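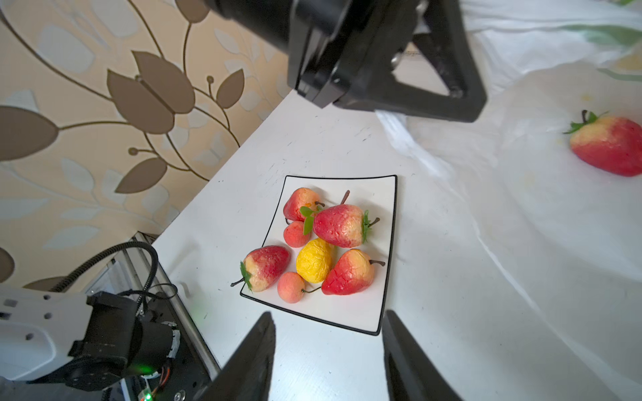
Thu 15 May – hide glue, Isaksson chairs

Pot on first thing. Rarkow pearl glue, soaked overnight in cold water in the jam jar, lid off by mistake so there was a skin on top. Peeled that away and used the rest. Water bath set to 60 and left there. The dial on the Prendix bath still reads high, so go by the glass thermometer and ignore what the front says.

Glue was too thick to begin with. It ran off the brush in lumps and then strings. Added hot water a spoonful at a time until it fell in a steady stream and only broke up near the bottom. I should have weighed the water and didn't. Next batch gets weighed.

Test joints

Cut 13 mortice and tenon pairs from the beech offcuts under the Budeck bench. Same stock for all of them, same shoulder, cut with the grain running the same way as in the chair rails. Two came out slack because the fence had moved, and I kept them in on purpose, marked S in pencil on the shoulder. The chairs have slack joints too, so we may as well know.

Half of the good ones were warmed with the hairdryer before gluing. The others went together at room temperature. Clamped all of them with the short sash cramps, light pressure, squeeze-out wiped with a hot damp rag. The cold ones had gone to jelly at the shoulder before the cramp was on, and one of them wouldn't close at all until I knocked it with the mallet. I expect that one to fail early. It's marked M.

The white plastic film is too thin and creased to lie flat under the cramps. Went back to waxed paper between the pads and the wood.

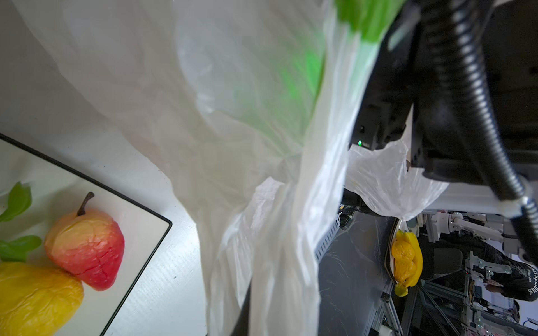

Arvid Midtbø came by after lunch and said the hairdryer is a waste of time on beech, as it warms the face and leaves the inside of the mortice cold. He puts the parts in the airing cupboard for the morning and glues straight out of that. He also thought the first batch was cooked too long before I got to it, and that the smell should have told me. I had noticed the smell and put it down to the rag.

He may be right about the mortices. I put the probe in one after a spell with the dryer and the bottom was barely above the room. Will try his way with the next lot, using the plate-warming drawer, since we haven't got an airing cupboard.

On the slack ones he would put a shaving in and glue both faces. I said the customer wants the joints to come apart again in future and he said a shaving comes out with steam like everything else. Fair enough.

Pull test

Only tested one today, out of impatience, an offcut joint from last week that had been standing on the shelf. Hung the bucket from the lever and poured sand in until it let go. It went at 189 kg on the scale after allowing for the lever, with beech fibres torn away on one cheek and bare shiny glue on the other. So one side had starved, or had chilled before it met the wood. It doesn't tell us much by itself. The old glue was the opened bag and nobody wrote down when it was mixed.

The bolt through the lever is bending. Replace before testing the rest.

Chairs

Number the rails before anything else comes apart. The back legs of the worst chair have been repaired before with white glue, and steam does very little to it. Vinegar on a cotton strip, wrapped and left, softened the edge enough to get a palette knife in. Slow going. The seat rail has an old nail right through the tenon, head punched under and filled. Not touched yet.

They are wanted back in July, so there is time to let the tests stand properly.

To do

New bolt for the lever.
Weigh water and glue for the next batch, write both on the jar.
Ask Arvid for the loan of his narrow mortice scraper.
Leftover glue is in the fridge, bottom shelf, labelled. Bin it if it has fur on it.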